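Bench notes | Grippers | Arms | Cameras | Parts bin | Search

Last updated: Sunday, after the second pot of coffee

Notebook, September. Gripper swap, laundry station, continued

Picked up where the last entry left off, meaning I spent the first hour undoing what the last entry said to do. The Allirum fingers are back on the left. The Coler unit stays on the right. Everyone who told me to match the two sides before collecting any numbers was correct, and I would like that noted here where they will never read it.

Reason for running mismatched: we only have one working Coler. The other is in a box with a stripped drive screw and a sticky note on it that says "fine?". It isn't fine.

Setup

Both wrists re-zeroed cold. Left came up 2 mm off at the fingertip, right came up dead on. I shimmed the left with one layer of tape, which I will regret and have already regretted once. Grip force limits set equal in software, although "equal" means something different to each driver. The Allirum driver takes a current limit. The Coler driver takes a percentage of something, and the manual is coy about what. I hung the little fish scale off both and fiddled until they read the same at the tips, then wrote the settings on the back of the spreadsheet printout. If the printout goes missing, left is 0.87 on the slider and right is wherever the paint mark is.

Controller is the Chaudhary box, old firmware. I tried the new firmware on Friday's build and the right arm developed opinions about its elbow. Rolled back. There is a changelog line saying "improved null space behavior" and I would like to know improved for whom.

Cable on the left arm re-looped with more slack at the elbow. It used to go tight when the wrist rolled past its middle position, and you could hear the velcro giving up. There's now enough slack that it could catch on something instead, so that's a lateral move.

Task

Same as before. Pull an item out of the bag, hand it across or hold it up, put it in the drum. Top loader, lid open. Scoring is as follows:

- pick: item leaves the pile and stays gripped for three seconds
- clean: only one item came up
- drop: anything that ends up on the floor, no matter whose fault it was
- in: item all the way in, nothing hanging over the rim

Teleoperated, me driving. One hand of each kind, so the operator learns both at once and gets bad at both at once. I tried to alternate strictly left, right, left, right, but I caught myself favoring the Allirum for anything thin. That bias is in the data now. Next round the script should call out which hand to use and I should obey it.

Numbers so far

259 picks attempted across all sessions with this pairing. Sunday's share of that was 87. I'm not going to publish a percentage until I've gone through the logs and thrown out the attempts where I was clearly looking at the wrong camera feed, which is more than 14 of them.

Impressions, to be checked against the logs before anyone quotes me:

Allirum. Wide, simple, closes square. Good on a fat fold. Once it has a garment it keeps it, including when I would like it to let go. The pads have a texture that terry cloth adores, and towels come off only with a wiggle. I've added the wiggle to the release macro. It looks like the arm is shaking off a bee. On single layers lying flat it tends to skate over the top and close on air with great confidence.

Coler. Narrow tips, much better at pinching one layer out of a heap. Also much better at pinching two layers out of a heap, if two are there. The linkage is all out in the open, so you can see exactly what is going wrong while it goes wrong. Lint is going to be a problem. I picked a wad of it out of the lower pivot with tweezers at lunch and again at three. Someone suggested a sock over it. I'm considering the sock.

Handovers are where the mismatch hurts. Going Coler to Allirum is pleasant: the narrow one offers an edge, the wide one grabs it. Going the other way, the Allirum has usually swallowed the edge and the Coler has to hunt for cloth below it. I kept both approaches in the set, but if this were a real machine I'd make it one-way and call that a design decision.

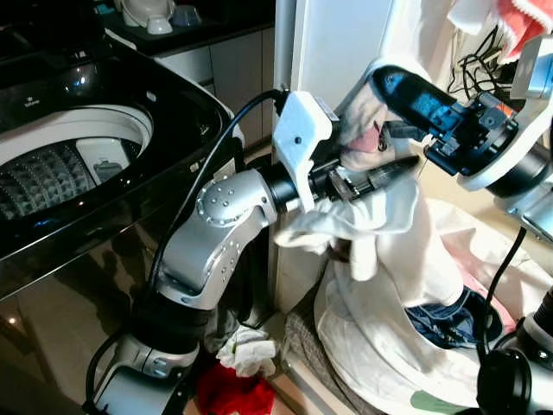

Which brings me to the business of reaching. With the bag parked on the floor, the right arm has to come down steep, and the wrist is close to its limit by the time the tips are in the clothes. Then it has to unwind before it can get anywhere near the drum. I measured the unwind on the log: 12 seconds at the speed cap, best case. A human does it in no time at all while talking on the phone. Raising the bag would fix most of that, and I have a milk crate. The milk crate would also make every earlier session non-comparable, so it waits until this pairing is finished.

Denim is still the worst customer. Stiff, heavy, and it brings friends. The Coler can start a pair of jeans moving but slips at the tips when the leg comes free and the full weight arrives. The Allirum holds the weight but needs a proper bunch to bite on, and the operator has to go looking for one. Suggest a separate tally for denim next time so it stops dragging everything else down.

Small stuff was better than I feared. Tags are a nuisance, though. Twice the Coler took hold of a care tag by itself and lifted the whole item by it. Under my rules that counts as a clean pick. I don't love it. I've added a column.

Camera note. The head view is good for the bag and poor for the far side of the drum. Exposure hunts whenever a white item comes up in front of the dark washer, and for a moment everything goes milky. Locked exposure is the obvious answer. I locked it, the inside of the drum went to ink, I unlocked it. Wrist cameras are on order from Felance and have been on order long enough that I've stopped checking the tracking page.

To do

- order two Coler drive screws, and a third for when I strip the second
- get rid of the tape shim, make a real one
- script the hand choice
- denim column, tag column
- ask whether the new Chaudhary firmware can be told to leave the elbow alone
- lint cover, sock or otherwise
- slow down the Allirum release, the wiggle flung a dishcloth

One open question for whoever reads this before me on the next shift: right wrist makes a tick at the same spot every time it comes up from a deep reach. It does it loaded and unloaded. It didn't do it with the old gripper on, but the old gripper was lighter and I was also playing the radio. Please listen for it with the radio off and write down the joint angle.

Related entries
Coler drive screw, autopsy
Fish scale as force gauge: calibration, such as it is
Chaudhary controller: firmware rollback steps
Towels, first attempt
Allirum pads, smooth vs. textured
Cable slack at the elbow, part two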